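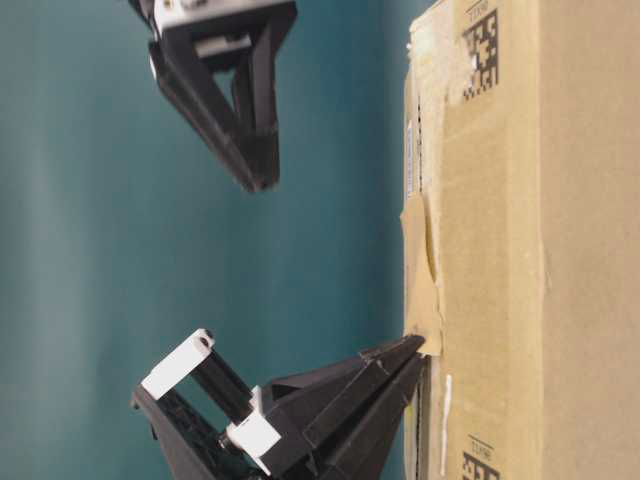

Lerno Home Weather Station

By Gomusance
Page updated October 2019
Price: $357
In stock

Home > Weather Stations > Backyard and Home > Lerno

Winter weather is a lot more fun when you can watch it coming! The Lerno is a full home weather station with an outdoor sensor mast, a separate rain and snowmelt gauge, and a bright indoor screen that anyone in the house can read from across the kitchen. We have been running one on the roof at our Astdale shop since August, and we check it far more often than we need to (there is usually somebody standing in front of it with a coffee when the wind picks up).

It measures temperature, humidity, wind speed and direction, air pressure, and rain. The pressure graph is our favorite part. When a big system is on its way you can see the line start to slide hours ahead, and then it drops like a stone, and then the wind arrow swings around and you know the front has gone through. If you grew up tapping the glass on an old barometer, you are going to love this.

What it does in the cold

A lot of home stations are happy in summer and sulk as soon as it freezes. The Lerno was built with winter in mind. The wind cups ride on a sealed bearing, and the gauge has a small heater in the funnel so that snow melts and gets counted as water. The heater needs its own outdoor outlet and won't run off the battery. Without it the gauge still works fine for rain, but snow will pile up in the funnel and be counted later, all at once, when it thaws.

Wind chill shows up under the regular temperature any time it is cold and breezy enough to matter. You can also set a freeze alarm. Ours is set a couple of degrees above freezing, and that gives enough warning to bring in the plants and let the faucets drip.

The screen

The indoor unit is called the Từ, and it has a 7-inch color display. Temperature takes up the left half, in very large numbers. Wind, rain and pressure share the right half, and you can swap their order. There is a night mode that turns everything a dim amber — much easier on the eyes at three in the morning when you get up to see if it has started snowing yet.

You don't need the internet for any of it. The sensors talk straight to the screen by radio, so the readings keep coming when your service goes down. The Từ runs on wall power with backup batteries, and it keeps 10 days of readings in memory that you can scroll back through or copy to a memory card.

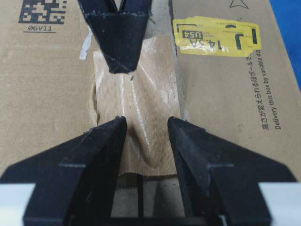

Corrugated box, top flaps and center seam.

Putting it up

The mast fits on a standard pole, a fence post, or the side of a shed. Try to get the wind cups above the roofline if you can do it safely, and keep the rain gauge out from under trees. The temperature sensor sits inside a white vented shield and does best over grass, away from brick walls and dryer vents.

Set up the screen first, indoors, with all the parts on the table next to it. Once every reading shows up, take the sensors outside. Doing it in that order will save you some trips up the ladder!

Specifications

Display: 7-inch color, with night mode
Radio range: 200 feet, clear line of sight
Memory: 10 days of readings
Outdoor power: solar panel with rechargeable battery
Gauge heater: plug-in, outdoor outlet required
Indoor power: wall adapter, backup batteries
Units: Fahrenheit or Celsius, miles or kilometers per hour, inches or millimeters
Colors: white

What you get

Sensor mast with wind cups and vane
Vented temperature and humidity shield
Heated rain and snowmelt gauge
Từ indoor display
Mounting brackets and pole clamps
Printed guide

Pole and memory card are sold separately.

Common questions

Can I add a second screen? Yes. Any number of Từ displays can listen to the same mast, and each one keeps its own alarms and layout.

Does it measure snow depth? No, only the water in the snow. For depth, a flat board and a ruler are still hard to beat.

Will it forecast the weather? It shows a simple symbol based on the pressure trend. For storm warnings and travel decisions, please follow your local forecast office.

Goes well with: Gomusance telescoping pole, spare wind cups, snow board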